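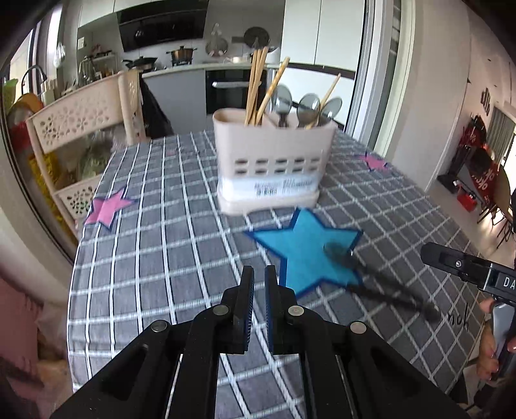

What should a shared table need before a meal begins?
A holder with clean cutlery within reach of every seat, and a cloth that can be wiped down between sittings.

Civico Student Projects: Shared Dining, Doltthorpe
Report submitted 25 October 2023

1. Purpose
The project considered how cutlery is stored and set out in the dining room at Doltthorpe. Until February, all cutlery was kept in a drawer by the serving hatch, and diners queued there twice.

2. Method
A beige plastic holder was placed at the centre of the table, with chopsticks and spoons standing together in it. The spoons were kept with their bowls upwards. The grid printed on the grey tablecloth was used to return the holder to the same position after cleaning. Observations covered 300 meals over 8 weeks.

3. Findings
Queues at the hatch became shorter. Chopsticks leaned across the spoons and were sometimes lifted out with them. Diners also handled the bowls when taking a spoon.

4. Recommendations
Spoons and chopsticks should have separate holders. Spoons should stand with their handles upwards. The felt stars may remain as table decoration.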